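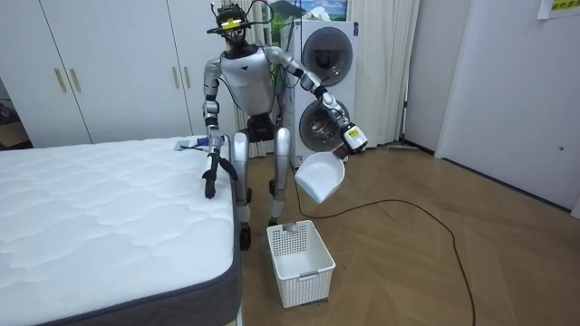

매트리스 발치에 선 휴머노이드. 흰 바구니 위로 쓰레받기를 기울인 상태.

**5월, 오후 / 러닝 코스 실측 노트, Lekota 강변 코스**

지난번 기록에 이어서 씀. 공칭 14 km 코스의 재측정 결과와 GPS 시계 궤적 비교. 안내 지도에 실을 거리표는 이 기록이 정리된 뒤에 갱신한다. 그 전까지 기존 표는 수정 금지.

## 목적

- 자전거 회전 계수기(Skeker)로 잰 거리를 기준값으로 확정
- 같은 경로에서 Osano 시계 두 대가 기록한 거리와 비교
- 오차가 코스 전체에 고르게 퍼지는지, 특정 구간에 몰리는지 확인

기존 안내 지도의 거리는 지도 위에 선을 그어 뽑은 값이다. 굽은 구간에서 꼭짓점을 성기게 찍어 짧게 나온 곳이 있고, 보행로 대신 옆 차도를 따라간 곳도 있다. 코스 자체는 그대로 두고 숫자만 다시 잡는다.

## 장비와 준비

Skeker는 앞바퀴 허브에 고정. 지난번에 고정 브래킷이 살짝 돌아가 계수가 건너뛴 이력이 있어 나사 풀림 방지제를 바르고 하루 두었다가 사용함. 출발 전 바퀴를 손으로 천천히 돌려 계수기가 빠짐없이 올라가는 것을 확인.

타이어 압력은 교정 직전에 맞추고 이후 손대지 않음. 중간에 공기를 보충하면 교정값 전체가 무효가 되므로 펌프는 작업실에 두고 나갔다. 자전거는 출발 전 그늘에 세워 두었는데, 교정 구간은 볕이 드는 곳이라 첫 왕복 때 타이어가 덜 데워진 상태였을 가능성이 있음. 아래 교정 항목 참조.

Osano 두 대는 같은 펌웨어, 같은 기록 설정. 한 대는 왼쪽 손목, 다른 한 대는 핸들바. 자동 일시정지는 끄고, 위성 신호를 잡은 뒤에도 잠시 더 세워 두었다가 출발. 거리 보정용 보폭 센서는 페어링 해제.

## 교정

교정 구간은 Burbridge 쪽 직선 보행로. 강철 줄자로 잡아 둔 양 끝점의 못을 다시 찾아 그대로 사용했다. 못 하나는 흙에 덮여 있었으나 머리가 흔들리지 않아 위치 이상 없음으로 판정.

측정 전 왕복 4회, 측정 후 왕복 4회. 측정 전 첫 왕복만 나머지보다 계수가 조금 많다. 타이어가 덜 데워져 바퀴 둘레가 작았던 것으로 보면 방향은 맞는다. 버리지 않고 평균에 포함했고, 제외한 값도 시트에 따로 적어 두었다. 둘 중 어느 쪽을 쓰더라도 최종 거리표의 표시 자릿수에서는 차이가 나지 않는다.

측정 후 교정값은 측정 전보다 계수가 적음. 오후에 기온이 올라 타이어가 팽창한 결과로 해석. 당일 상수는 전후 평균으로 잡음. 안전 계수는 적용하지 않았다. 공인 대회 코스가 아니라 안내용 거리표이고, 일부러 길게 잡으면 시계 비교가 틀어진다.

## 주행 메모

출발점은 Burbridge 선착장 계단 아래 맨홀 중심. 기존 지도에는 "선착장 앞"으로만 되어 있어 사람마다 시작 위치가 달랐음. 앞으로 맨홀 중심으로 통일한다.

선은 최단 주행선 기준. 굽은 곳에서는 안쪽 연석에 일정 간격을 두고 붙었고, 직선에서 반대편 커브로 넘어갈 때는 대각선으로 이동. 자전거 통행이 많은 곳에서 두 차례 선을 벗어났다. 두 번 다 세우고 바퀴를 들어 벗어나기 시작한 지점으로 돌아간 뒤 계수기 값을 되감아 맞추고 재출발. 해당 위치는 현장 시트에 표시.

구간별로 남길 사항:

- **선착장 ~ 첫 수문.** 포장 상태 양호. 굽은 곳이 거의 없어 기존 지도값과도 잘 맞는다.
- **수문 ~ 갈대밭 우회로.** 기존 지도는 우회로 이전 경로를 따르고 있다. 현재 표지판이 가리키는 길이 더 길다. 거리표와 지도 선을 같이 고쳐야 함.
- **다리 밑 통과부.** 천장이 낮고 길이가 길다. 시계 두 대 모두 이곳에서 궤적이 튐. 아래에 따로 적음.
- **제방 위 직선.** 맞바람. 느리게 갔으나 계수에는 영향 없음. 기록 간격이 고정이라 시계 궤적에는 점이 더 촘촘하게 찍힘.
- **반환점 이후.** 같은 길로 돌아오지만 최단 주행선이 반대편으로 바뀌어 갈 때와 거리가 똑같지 않다. 왕복 각각 따로 기록.

음수대 하나는 잠겨 있었음. 언제 열리는지 안내문 없음. 지도의 급수 표시는 일단 유지하고 물음표를 붙인다.

## 시계 비교

손목 쪽 Osano는 기준값보다 62 m 길게 나왔다. 핸들바 쪽도 길게 나왔지만 차이는 더 작다. 방향이 같으므로 기준값 쪽에 누락이 있는지 먼저 의심해서 계수기 기록을 구간별로 다시 합산했고, 합은 맞았음.

구간별로 나누면 초과분의 대부분이 다리 밑 통과부에서 나온다. 들어갈 때 궤적이 강 쪽으로 밀려났다가 나오면서 한 번에 제자리로 돌아온다. 이 튐이 그대로 거리로 잡힘. 갈 때와 올 때 한 번씩, 합쳐 2회 통과하므로 오차도 두 번 들어간다.

나머지 초과분은 굽은 구간에서 조금씩. 위치 잡음 때문에 점 사이가 지그재그로 이어져 길어지는 통상적인 형태다. 제방 직선에서는 손목 쪽이 핸들바 쪽보다 흔들림이 크다. 팔에 하늘이 가려지는 영향인지, 개체 차이인지는 이번 기록으로 구분 불가. 착용 위치를 맞바꾼 주행이 필요하다.

평활 처리를 걸어 보면 초과분은 줄지만 굽은 곳의 안쪽이 깎여 실제보다 짧아지는 구간이 생긴다. 전체 합계만 보면 잘 맞는 것처럼 보이므로 주의. 합계로 평가하지 말고 구간값으로 평가할 것. 이번 시트에는 원본 궤적만 올리고 평활본은 별도 폴더에 둔다.

러너가 코스를 뛸 때는 최단선을 지키지 않으므로 실제 시계값은 이번 비교보다 더 길게 나올 것이다. 안내문에 "시계 거리가 표시 거리보다 길 수 있음" 한 줄을 넣는 안. 다리 밑 통과부는 지도에 신호 불량 구간으로 표시하고, 구간 기록을 재는 사람에게는 통과부 바깥쪽 가로등을 기준점으로 쓰도록 권한다. 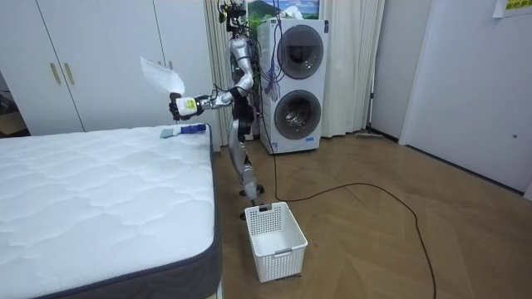

## 거리표 수정안

표지 말뚝은 현재 위치를 유지하고, 말뚝까지의 실측 거리를 표에 적는 방식으로 간다. 말뚝을 옮기면 과거 구간 기록과 비교가 끊긴다. 어긋남이 큰 말뚝은 우회로 직후의 것 하나뿐이고, 여기는 표에 각주를 단다.

| 항목 | 기존 | 수정 |
|---|---|---|
| 출발점 | 선착장 앞 | 선착장 계단 아래 맨홀 중심 |
| 우회로 | 이전 경로 | 현행 표지판 경로 |
| 다리 밑 | 표시 없음 | 신호 불량 구간 |
| 돌아오는 길 | 갈 때 값을 복사 | 별도 실측값 |
| 음수대 | 급수 가능 | 확인 필요 |

코스 이름의 "14 km"는 그대로 둔다. 출발점을 맨홀로 고정하면 반환점 위치로 나머지를 맞출 수 있음. 반환점은 제방 끝 볼라드에서 조금 앞당기거나 뒤로 미루는 두 안이 있는데, 노면은 앞쪽이 낫다. 뒤쪽은 자갈이라 비 온 뒤 발 디딜 곳이 마땅치 않다.

## 남은 일

- [ ] 시계 착용 위치를 바꿔 재주행
- [ ] 반환점 두 안의 위치를 줄자로 확정, 노면 표시는 허가 확인 후
- [ ] 현장 시트 스캔, 계수기 원본값과 대조
- [ ] 우회로 구간 지도 선 다시 그리기
- [ ] 교정 구간의 묻힌 못 주변 흙 제거, 찾기 쉬운 표식 추가
- [ ] 음수대 운영 여부 문의
- [x] 교정 계산 시트에 첫 왕복 제외값 추가
- [x] Skeker 브래킷 고정 상태 재확인, 주행 후 유격 없음

브래킷 나사 머리가 조금 뭉개졌다. 다음 측정 전에 같은 규격으로 교체. 예비품은 서랍 둘째 칸에 없었음, 주문 목록에 올려 둠.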